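Enseñar con la mano ajena

En Batport, un operador tarda una mañana en aprender a mover el brazo a distancia y bastante más en dejar de corregir cada gesto. El sistema, llamado Costura, registra la posición de los mandos y la imagen de la muñeca mientras alguien ejecuta la tarea. De ahí salen las demostraciones con las que después se entrena la política de control.

Buena parte del trabajo se hace en simulación. La biblioteca reúne 3.261 demostraciones de cocina, grabadas por tres operadores. Muthu Alva, responsable del registro, descarta las que contienen pausas largas: el modelo las imita y se queda parado ante el mueble.
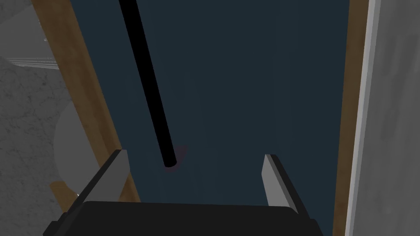
Vista simulada desde la pinza, abierta ante un hueco oscuro entre dos listones de madera.

Los espacios estrechos concentran los errores. El operador calcula la profundidad a partir de una imagen plana, y una sombra tenue puede ser la única pista de distancia. Kurup, que suministra los mandos, probó a añadir vibración al contacto – con resultados desiguales.

Alva prefiere ampliar los datos. La próxima tanda, prevista para agosto, sumará 500 demostraciones con dos alturas de encimera y los mismos mandos.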